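PRESS RELEASE - for immediate use

Cindetti sets out July budget for robotic hands at Hamley records site

Cindetti has agreed the spend for its first robotic hands at Hamley, where paper files are still sorted, shelved and fetched by hand. Eight hands in the first order, supplied by Ajayi. Fabric covers, spare fingertips and fitting all priced in from the start.

Planning was led by Elżbieta Jasińska, head of purchasing. "We'd looked at buying outright, leasing, and a bit of both. Bought the hands, leased the arms. Spares are where the last budget came unstuck so they get there own line this time."

Costs: spare fingertip sets at £56 each, covers at £276 a batch. Yearly service visit £1586, fixed for the length of the contract. Software is Plidow, paid monthly, can be stopped with a month's notice.

Colin Gosling, site manager at Hamley, asked for the order to be split in two. Second half only goes ahead if the first copes with the everyday stuff - folders, file boxes, anything flat that has to come up off a floor or shelf.
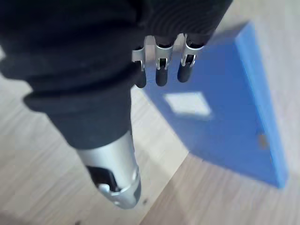
Training for Hamley staff is in the budget too, mornings only, run by Aniela Chmielewska. No change to shift patterns is planned. A second round of quotes for shelving and floor markings will go out once the first hands are signed off, and suppliers wanting to be on the list shoud write to Zofia Wasilewska in the Cindetti purchasing office.

ENDS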